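Home Diary Recipes A to Z About Say Hello

9 min read

May, a little after ten at night

The kitchen smells of cardamom and there is a loaf on the counter that I have promised not to cut until breakfast, and since I can't cut it I am going to write about it instead. It is pulla, the braided Finnish coffee bread, and it is my fourth try at it this spring. The first three were bread, I'll give them that. We ate them all. But they weren't the thing I had in my head, and I've been carrying that thing around in my head since we spent the week up at Kauko Manninen's house on the lake, where there was always half a braid under a dish towel and a pot of coffee that never seemed to get to the bottom.

Kauko learned it from his mother and he does it entirely by feel, which made him a hopeless teacher. I stood next to him with a notebook and asked how much flour and he said, "Until it's enough." I asked how long to knead and he said until his shoulder told him. So what I brought home was one page with almost nothing on it apart from a coffee ring and the words "cardamom – more than you think – crush it yourself." I'd like to say I followed that advice right from the start, but I had a jar of the ready-ground kind in the cupboard and I hate waste, so the first loaf got that, and it tasted like a sweet roll from a very nice gas station.

The second loaf I did crush the cardamom. I bought the pods at Gellov, the little grocery down past the post office where the spices are in scoop bins and you write the number on the bag yourself, and I sat at the table in the evening popping the pods open with my thumbnail and picking out the black seeds. It takes forever and it's lovely. The house smelled so good that my husband came in from the yard to ask what was in the oven, and there wasn't anything in the oven! Then I went and killed the yeast, I'm nearly sure of it, by heating the milk and getting a phone call from my sister and pouring the milk in while I was still talking. We had a flat, dense, wonderfully scented brick, and it made very good toast.

The third was close. I had the milk right, I had the cardamom right, and the dough came up the way dough does in books. Where I fell down was the braid. I had rolled the ropes thick in the middle and skinny at the ends, which I thought was the clever way, and then I pulled too tight, and in the oven the whole thing split along one side and let out a kind of elbow.
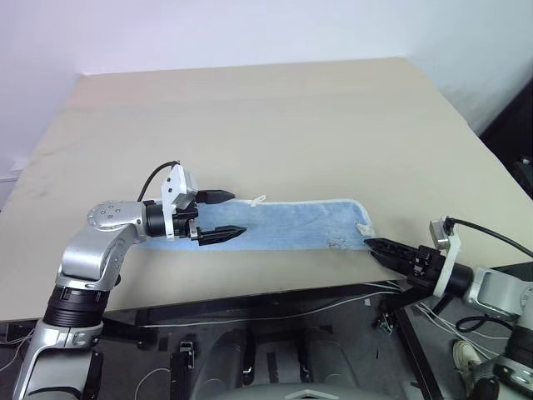
Page last changed: May, in the evening

Anyway, today. I started early, before it got warm, because I wanted the first rise to go slowly. I rubbed the sugar and the crushed seeds together with my fingers first, which is something Jacqueline Vasseur told me to do. Jacqueline grew up with brioche and thinks of pulla as a cousin who moved north, and she has opinions about butter that I've come around to. Her rule is that the butter goes in last and soft, a spoonful at a time, after the dough has already been kneaded into something you could pick up. I had been melting it into the milk, as most of the recipes I've read tell you to, and I do think her way gives you a finer crumb. It also gives you ten minutes in the middle where the dough slides around the bowl like a wet fish and you're certain you've ruined it. I kept going, and I said a few things to it, and then it pulled itself together.

I used 100 grams of butter, the Le Goff kind with the salt in it, so I left out most of the salt from the recipe. I know people say to bake only with unsalted. I've never once been able to taste the difference in something with this much sugar and spice, and the salted is the one we have for the table, so there it is in the door of the fridge already. The milk was whole milk, and I warmed it and then left the kitchen on purpose and watered the tomatoes, and when I came back it felt like nothing at all on my wrist, like a baby's bottle. Sister did not call. I may have left my phone upstairs.

The flour I go back and forth on. Kauko's is coarser than ours, I think, and takes up more milk, so if you try to match what his dough looks like with our all-purpose you end up adding and adding until it's stiff. I held back this time. I stopped when it was still a bit tacky and put the lid on and made myself walk away, and after the rise it was perfectly easy to handle, soft as an earlobe (that's my grandmother's expression, not a Finnish one, though perhaps they say it too).

While it rose I read through the old cookbook we brought home from the trip, a church-basement sort of thing with a cracked spine that we found in the secondhand shop in Flusulik on the last morning, when we were supposed to be getting gas. Half of it is in English. Pulla is on page 192, and across from it there is a recipe for a cold beet salad that I'm going to make as soon as the beets at the market are worth buying. Whoever owned the book before me wrote in the margins in pencil, in a small slanting hand, and next to the pulla there's a single word which I typed into the translator and it came back as "patience." Or possibly "endurance." I've decided on patience.

For the braid I did three ropes, all the same thickness from one end to the other, and I started from the middle and worked out to each end, and kept it loose. It looks wrong when it's loose. It looks like a braid that has been slept in. But of course it has a whole second rise to fill itself out, and then the oven on top of that, and I don't know why I had never thought of it that way before. I tucked the ends under and gave it 2 coats of egg, one right away and one just before baking, and then I shook on far too much pearl sugar, the Killetti one in the blue box that my daughter mailed me for my birthday. A good bit of it rolled off onto the pan and turned to caramel, and I ate that standing up.

It baked for about half an hour. I turned the pan once because our oven runs hot at the back and always has, and near the end I laid a piece of foil over the top, since the egg was getting as dark as I wanted it and the loaf underneath still felt heavy. When it came out I knocked on the bottom and it gave back that hollow sound, and I set it on the rack and just stood there a while looking at it. No elbow! It's a little longer on the left than on the right. Kauko's are always perfectly even, and he doesn't so much as glance at them while he's doing it, he's usually telling you about a fish.

I sent pictures to him and to Jacqueline both. Jacqueline wrote back within a minute that the color was very good and had I used the salted butter again, and I haven't answered that. Kauko hasn't written yet but it's the middle of the night over there, and besides, he reads his messages once a day after lunch, all in a row, like a newspaper.

I want to put down a few things for next time, while I remember them. More cardamom still – I used what came out of a small handful of pods and I could have gone half again as much. Crush it less fine, too, so that you bite down on a piece now and then, the way you did at the lake. Get the dough out of the big bowl with the plastic scraper instead of my fingers, as I was washing dough out from under my rings for a good long while. And make two small braids instead of one big one, so that one can go next door and the other can be cut the same day without anybody feeling robbed.

There's some talk of a trip back next summer. I looked up the fares this afternoon between the first rise and the second, and the cheapest for the pair of us came to 2979 dollars, so I closed the computer and went and checked on the dough. But I did leave the tab open. We could bring Kauko a loaf in the suitcase, and I would dearly love to see his face, though I suppose it would be a bit like carrying a jar of lake water back to the lake.

The plan for breakfast is thick slices, no butter for me, plenty for him, and the good coffee. If there's any left after a couple of days I'll slice it and dry it out in a low oven for dunking. I've just been down to check that it's covered properly and I lifted the corner of the cloth to smell it, and I did not cut it, and now I'm going up to bed.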